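Final Report, Product Design Studio II
A Desk Lamp to Keep
Calum Dow
June 2018

Where the project began

I came into this studio wanting to design a chair, as I suspect most people do, and I left it having designed a lamp. The change happened in the second week, when our class was asked to bring in one object from home that was older than we were. I brought my grandmother's desk lamp, a plain enameled thing with a bent neck and a switch that you have to press a little harder than you expect. It has had its cord replaced at least once and its shade has a dent that I put there myself when I was small. It still does exactly what a lamp should do, and I found while talking about it to the class that I had quite a lot to say.

The brief I wrote for myself after that session was a short one. I wanted to design a desk lamp that a person could buy for a first apartment and still be using, without embarrassment, when they had grandchildren of their own. It had to be simple to repair with a screwdriver and ordinary patience. It also had to be pleasant to touch, because a desk lamp is one of the few lights in a house that we handle every day, and I think that gets forgotten when lamps are designed on a screen.

I called the lamp Fullow. The name has no deep meaning, I'm afraid. It was a spelling mistake in my sketchbook for "follow," from a note about how the shade should follow the hand, and after a week of looking at it I had grown fond of it.

Looking at other lamps

Before drawing anything properly I spent a good while looking. There is a secondhand lighting shop in Trundton, two bus rides from campus, where the owner was kind enough to let me take things apart on the counter as long as I put them back together again. I went there more often than I needed to. What struck me was how many of the older lamps had failed in the same place, at the joint between the arm and the shade, where a spring or a plastic washer had given up and the head had begun to droop. The shades were usually fine. The bases were nearly always fine.

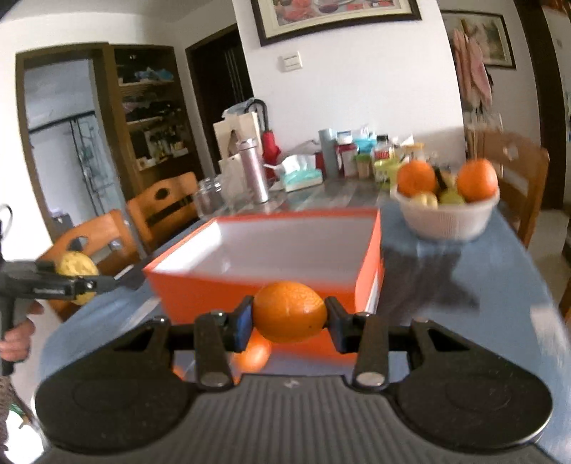 So the joint became the heart of the project, and I gave it more time than everything else put together. I filled most of a sketchbook with hinges, ball joints, loops of leather and one rather silly idea involving a cork. My tutor, Professor Chan, looked through all of them very patiently and asked which ones I could fix at my kitchen table. That question got rid of most of the book in one afternoon, and I was a bit sore about it at the time, but it was the most useful thing anyone said to me all semester.

Models and prototypes

I made 11 models in all. The early ones were cardboard and wire and were only meant to settle the size. My first guess had been far too tall. On a real desk, next to a mug and a pile of books, it loomed over everything like a visitor who won't sit down. I brought the height down bit by bit until the shade sat just below eye level for a seated person, and the shade itself came out at 240 mm across, wide enough to light an open notebook and narrow enough that you can see the person on the other side of the desk.

The middle group of models was about the joint. I settled on a friction joint made from two turned brass discs with a felt ring pressed between them, drawn together by a single screw with a large slotted head. When the felt wears thin, you tighten the screw. When it wears out altogether, you cut another ring from any scrap of felt, using the disc itself as the template. I like this very much — it means the spare part is already in most people's sewing boxes, and no one has to write to a manufacturer that may not exist anymore. 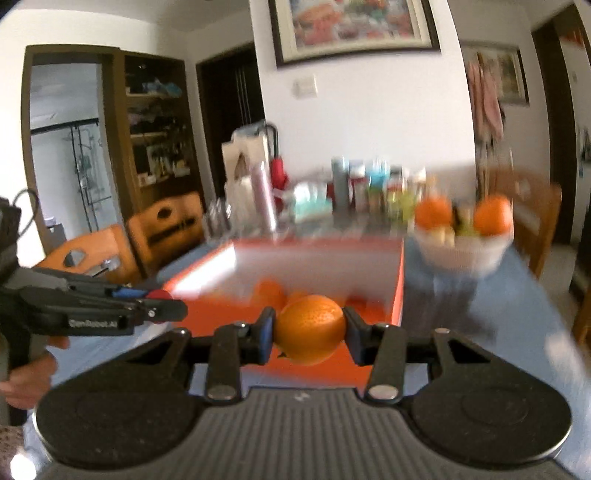

Fruit on the table, with the hand-held grippers.

The last four were full working prototypes, wired and weighted. I had the shades spun at Vevton, a small metal shop that usually makes ventilation cowls and was very good-humored about a student turning up with a drawing and a box of doughnuts. The first shade came back with a sharper edge than I had drawn, so we agreed on a rolled rim, which costs slightly more but is much nicer under the fingers. It also stiffens the shade, something I would love to claim I had planned.

Color took longer than it should have. I painted samples in every fashionable shade I could think of, pinned them above my desk and waited to see which ones I got tired of. The dusty pink went first, then a green that I had been completely sure about. In the end I kept two finishes, a warm off-white and a very dark brown, and I have not grown bored of either.

Living with the lamp

I lent the prototypes to people I knew, one each, and asked them to use the lamp however they liked and keep a few notes. I did not want a formal survey at this stage, just a sense of how the thing behaved in a house where I wasn't hovering over it.
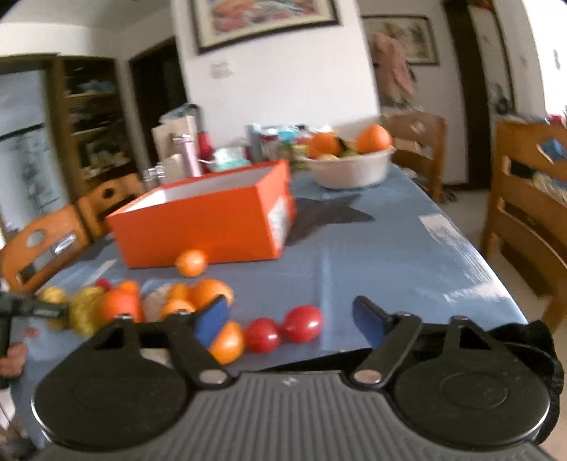 The notes came back fuller than I had hoped. Everyone mentioned the joint, mostly with pleasure, though one person found the screw too stiff for her hands and asked for something she could grip. I have since drawn a version with a knurled edge that can be turned with the fingers, and I prefer it. Another person moved the lamp from the desk to the bedside, where the switch on the base was hard to find in the dark. I tried a raised dot on the switch, and then a longer lever, and the lever won easily.

The weight of the base divided people. I had filled it with a cast iron disc so that the arm could reach a long way without tipping, and it does, but it also makes the lamp a nuisance to carry from room to room. I tried a lighter disc in the off-white prototype and found the lamp would tip if the arm was stretched right out and the shade was knocked. For now the heavier disc stays. If I had another semester I would look at moving the weight toward the front of the base, under the arm, which might let me use less of it.

What I would change

The cord still bothers me. It leaves the base through a plain rubber sleeve, and while the sleeve can be replaced, you have to remove the bottom plate and the iron disc to get at it. For a lamp that is meant to be mended at home this is one step too many. I have sketched a small side hatch but have not built it, and I would rather leave it as a sketch in the appendix than pretend it is solved.

I would also write the repair sheet much earlier. I left it until December of my first year on the idea and then rewrote it completely this spring, and each time the writing showed me faults in the design. If a step took a whole paragraph to explain, the part was usually wrong. The current sheet fits on one side of a page, with drawings, and folds up small enough to be kept under the base.

My thanks go to Professor Chan, to everyone at Vevton, and to the shop in Trundton, where I still owe the owner a washer. Drawings, the repair sheet and the full parts list are in the appendix.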